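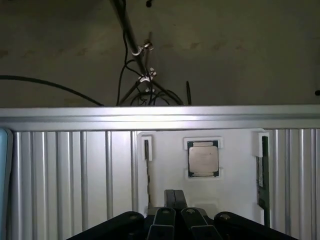

Square processor with a metal top, on a white panel against ribbed aluminum.

How to Plan a Playground Crawl
Jul 2, 2023

I love a playground crawl. You pick a handful of playgrounds close together, string them into a route, and spend the whole day going from slide to swing to sandpit with a bunch of kids who can't believe their luck. We did our first one in February, in mittens, and I've been hooked ever since! It costs next to nothing, you see corners of your own town you've driven past for years, and the kids sleep like logs afterward (mine did, anyway).

Several of you wrote to ask how we put ours together, so I've finally typed it all up.

Pick your playgrounds

Start with a paper map if you can get one. Phone maps are fine for directions but they leave out a surprising number of small playgrounds, the kind tucked behind a row of houses or at the back of a library. Mark every one you know, then ask the kids to mark the ones they know. They will remember places you have completely forgotten, usually by color ("the purple one with the bumpy bridge").

Look for variety. A crawl made up entirely of plastic climbing towers gets stale by lunch. Ours in Pirnulitz went like this:

- Jisar Street, a tiny pocket park with one fantastic rope net
- the school field, which has a long bank for rolling down and is open on weekends
- Inthanon Park, our big stop, with water pumps and a sandpit you could lose a bicycle in
- the old tennis courts, now painted with hopscotch, mazes and a road track

Every one of those has a different feel, and you could see it in how the kids played. The rope net got them shouting. At the sandpit they went quiet and dug.

Walk it first

Do the route without the kids, or with just one. You're looking for street crossings, shade, water fountains and bathrooms, and you want to find out which bathrooms are really unlocked. I wrote all of it on the map in pencil.

Keep the walks between stops short. Our longest stretch was 2,000 steps on my pedometer and that was plenty for the smaller legs. If two playgrounds are farther apart than that, take the bus for that leg. A bus ride in the middle of the day is a treat all by itself, and everyone gets to sit down!

Check the gates while you're there, too. A fenced playground is a lovely place to schedule snack time if you have toddlers along.

Order the stops

Put something small and energetic first. Everyone arrives fizzing and they need to climb something right away. Save the biggest playground for the middle of the day, with lunch on the grass next to it, and plan to stay a good long while. Finish somewhere calm with benches, preferably near where you parked.

Anything with water goes after lunch. I can't say this strongly enough. We hit the pumps before lunch on our second crawl and ate sandwiches with a row of dripping, shivering children wrapped in picnic blankets. They thought it was wonderful. The sandwiches were not.

Be done by mid-afternoon. We aim to reach the last stop by 2 and let things wind down from there.

Pack the wagon

We pull a Curo folding wagon, a hand-me-down with one squeaky wheel, and it has earned its keep many times over. Any wagon or big stroller will do. Ours holds:

- water, more than you think
- sandwiches, fruit, and something salty
- a change of socks and pants per kid
- a towel for wiping wet slides
- sunscreen and hats, or mittens, depending
- bandages
- a bag for trash
- a ball of string
- sidewalk chalk

The string is my favorite thing in there. I bring 50 feet of the cheap cotton kind, and it has been a finish line, a spider web between two trees, a leash for an imaginary tiger and a fishing line off the top of a climbing frame. Keep it away from slides and swings, and cut it down before you move on. Loose cord and moving equipment don't mix.

Make a passport

You could skip this part, but please don't! Fold a sheet of card into a little book and give each playground a page. At every stop the kids get a stamp (a cut potato and an ink pad is perfect) and they draw the best thing they played on. Older ones can give ratings. My oldest has a very strict system in which slides lose points for being too short and gain points for static electricity.

Leave a couple of blank pages at the back. Somebody is bound to find a fallen log or a good wall along the way, and it deserves a stamp as much as any swing set.

Invite people

Two or three families is a great size. You have enough grown-ups to keep eyes on both the top and the bottom of a playground, and enough kids that nobody is stuck waiting for a seesaw partner. Send the route around beforehand with the stops and rough times so people can join late or peel off early. Add your phone number at the top.

At each new playground, gather everybody at the entrance for a second and agree on where the edges are. Past the blue bench is too far, that sort of thing. Then let them go.

And once they've gone, hang back. It's so tempting to point out the best bits and show them how the pump works. Give them time to find it. At Inthanon Park they spent ages moving water from one end of the sandpit to the other in their shoes, and I would never have come up with that in a million years.

If it rains

Go anyway, if it's only rain. Wet playgrounds are quiet and the puddles at the bottom of slides are half the fun. Put the towel on top of the wagon where you can grab it, and drop a stop from the route. Thunder means home, no discussion.

Bare metal slides in full sun are the bigger problem. Put the back of your hand on them before anyone climbs up, and do the same with rubber surfacing if the kids have kicked off their shoes.

What we're doing next

I've started a list of playgrounds for a longer crawl along the river, and I have a silly dream of getting to 200 stamps before my youngest outgrows the baby swings. We're nowhere close. If you've run a crawl of your own, send me your route in the comments, and please tell me what you use for stamps, as our potato star has gone very soft.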